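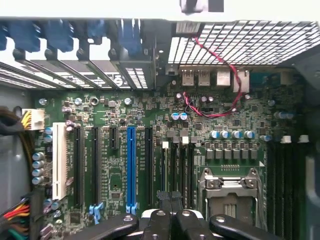 So can a machine do my fan swaps yet? I've been asking since June, when Clem Wihongi bet me 20 bucks that a gripper would be rebuilding PCs at our shop before he retires (he's 68, so hurry up!). I still say no. Big stuff like a side panel, sure, maybe. But a skinny red and black two-wire cable looping over to a tiny header in the middle of the board? I fumble those myself, and I've got fingertips - and a lot of swear words. Clem says give it 2 years. Fine, but I'm keeping my screwdriver, and he'd better keep that 20 handy.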